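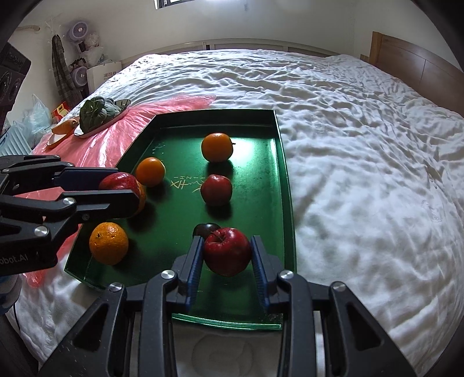 Unit 4: Sorting and Handling Mixed Fruit

Course: Produce Basics for Home and Small Kitchens
Handout by Līga Grīnberga, with storage notes from Helju Bite

Read this before the practical. Bring an apron, a clean dish towel and a pencil. Trays and bowls are in the Geltow room cupboard.

1. Why we sort on a tray

A bowl hides the fruit at the bottom. A tray with a raised rim keeps round fruit from rolling off and lets you see most of each piece at once. Spread the fruit in one layer. When apples and oranges sit close together, one will often end up tucked behind another, so move pieces apart before you decide anything about them.

The tray does not have to be on a table. Any level surface will do if it holds still. On a soft surface such as a bed, put a plastic sheet down first and keep the load light in the middle. Leafy vegetables go on a separate plate beside the tray. Bok choy bruises under the weight of an apple, and the leaves get in the way.

2. Order of work

Take out the largest fruit first. In a mixed lot of oranges, apples and plums, that usually means oranges, then apples, then plums. If a plum is sitting behind an apple, lift the apple straight up. Do not slide it — sliding is how most plums get split.

Hold an apple at its two sides, level with the middle, and leave the stem end free. Press just enough to lift. A thumbprint on a red apple may not show for a day, but the flesh under it will brown.

3. What to look for

Oranges. A dimpled peel is normal. Small blemishes on the surface are usually cosmetic and do not affect the juice. Look at the stem nub: it should be dry and firm. Reject an orange with a soft patch or any gray or green mold, and check whatever was touching it.

Apples. Look into the stem cavity, where dirt and small cracks collect. Turn the apple over and check the other end as well. Apples with broken skin go in the "use today" bowl.

Plums. Dark purple plums are hard to judge by color. Press lightly near the stem with the pad of a finger. A little give means ripe. A pale bloom on the skin is natural and should be left on until you wash the fruit to eat it.

4. Storage (H.B.)

Apples give off ethylene, a gas that speeds ripening in other fruit and yellows leafy greens. Keep them away from bok choy in the refrigerator, in separate drawers if you have them. Oranges keep for 7 days or so on the counter and longer when cold. Ripe plums should be eaten within 2 or 3 days. Unripe ones can go in a paper bag with an apple, checked every morning.

Wash fruit just before use. Wet fruit put away in a closed bag spoils early.

5. Practical exercise

Work in pairs. Each pair gets one tray of mixed fruit. Sort it into three groups: keep, use soon, discard. Weigh one apple and one plum and write the weights on your sheet. In the December session our Rotex scale gave 130 grams for a small apple and 69 for a plum; yours will differ. Zero the scale with the empty dish on it.

Write one line for each piece in the "use soon" group saying what you saw and how you would use it. Stewed plums and apple sauce are fine as answers.

Wipe the tray with warm soapy water, dry it, and stand it on edge in the cupboard. Discards go in the compost pail by the back door.

For next time: read the Lougher chapter on root vegetables, up to the section on parsnips.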